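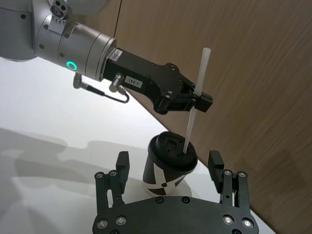

Getting limescale out of a kettle

If you live in a hard water area the kettle will fur up within a few weeks, and flakes end up in the tea. You don't need a special product. White vinegar or citric acid will both do it.

For vinegar, fill the kettle halfway with equal parts vinegar and cold water. Bring it just to the boil, switch off and leave it for an hour. Watch it while it heats, as it froths and can spit from the spout. Pour away, rinse, then boil a full kettle of plain water and throw that out too. Repeat if you can still smell vinegar.

For citric acid, use 2 level tablespoons to 1000 ml of water. Boil the water first, switch off at the wall, then add the powder slowly. Leave for 20 minutes. It costs less than vinegar and there is no smell.
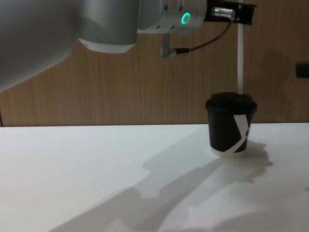
The mesh filter in the spout usually lifts out. Soak it in a cup of the same solution and go over it with an old toothbrush. Don't use wire wool on the inside of the kettle, it scratches and the scale comes back faster.

Shower heads can be done the same way. Unscrew the head and stand it in a bowl of warm solution overnight. If it won't unscrew, tie a freezer bag of vinegar round it with a rubber band. Keep vinegar off natural stone, and never mix it with bleach.

Stefaniia Nechyporuk wrote in to ask about enamel kettles. Use citric acid at half strength and don't leave it to stand for more than ten minutes. Check for chips first, and if the enamel has gone on the inside the kettle should be replaced.

Last updated November 13, 2023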